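4.2 What people keep near the window, and what they put away

I went into this part of the study expecting to write mostly about desks. Desks are what everyone complains about in a shared workroom, and they were what Lakshmi Joseph and I had talked about on the train to Cindalham. Then I spent my first afternoon sitting in the room with a notebook and ended up writing almost entirely about lockers, cabinet tops and the strip along the window (sorry, Lakshmi!).

Let me back up a little. As I said in Section 2, our interest is in what we call parking: putting a thing down somewhere that is neither its home nor the place where you're using it. A coat over a chair is parked. So is a bottle on top of a cabinet. Eugénie Marchal used the word in her notes from the Skincombe workshops and I've borrowed it happily, though she is stricter than I am. For her a thing has to stay put for a full working day before it counts. I let it count as soon as the person walks away from it, which makes my lists a lot longer and a lot messier than hers.

The room I'm talking about in this section is a long one with a light grey floor, a corrugated white ceiling and a big black-framed window that looks out on trees and parked cars. There are white desks with monitors, and there is a light grey metal locker cabinet against the wall, right of the window. I asked everyone the same opening question, which was simply where they put their things when they come in. Most people answered with the lockers. Then I'd ask where their things were at that moment, and the answer was usually somewhere else, and usually we'd both start laughing.

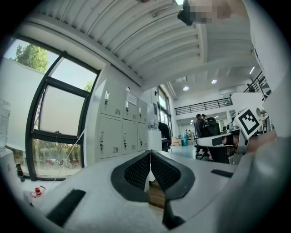 Figure 6. The workroom at Cindalham, with the locker cabinet beside the window and a white desk with monitors.

So why don't the lockers get used more? I had a pet theory that it was about distance, and I was pretty attached to it. People at the far desks would park more, I figured, and people close by would walk the few steps and put their stuff away. The interviews didn't back me up at all. One of the heaviest parkers I talked to sat closest to the cabinet. She told me she opens her locker in the morning, puts her bag in, shuts the door and then doesn't think of it again until she goes home, "like a mailbox." Anything she picks up during the day goes on whatever flat surface is nearest. I heard versions of this from other people too, and I've come to think the door matters more than the walk. Once you've closed it, the day's storage is over.

Cabinet tops are a different story. They're open, they're a handy height, and you can see what's there from your chair. A few people described the white cabinet next to the lockers as the place for bottles, in the same tone they'd use to tell me where the restroom was. I asked who had decided that and got shrugs. Dissanayake calls this kind of spot a soft shelf, meaning a surface that gets a job through use and then keeps it, and I can't improve on the term. The one thing I'd add is that a soft shelf seems to need a first object. Several people told me they wouldn't put a bottle on a bare cabinet, but they'd put one beside another bottle without a second thought.

Clothing was harder for me to pin down. Dark jackets and sweaters ended up on chairs far more than anywhere else, and I'd guess the visit in December skewed this, with everyone bringing in an extra layer. The people I asked didn't see it as parking. A jacket on a chair was, to them, a way of saying "I'm coming back," and two of them got a bit worried when I suggested a hook. I've kept jackets in the parked group for Table 3 anyway, mostly so our totals can be set next to Eugénie's, but I'm uneasy about it and I've marked those rows.

In all, Lakshmi and I logged 855 parked items over 21 visits, using the Handitero coding sheet with our own extra column for "bothers anyone?" That column surprised me more than anything else in the study. Only 60 items got a yes, and cardboard boxes on the floor took up a big share of those. Small things near the window hardly registered with people, even when I pointed right at them. Boxes on the floor got sighs, opinions and, once, a fairly long story about a bruised shin. I come back to floor items in Section 4.3, where the Skincombe rooms give us something to compare them with.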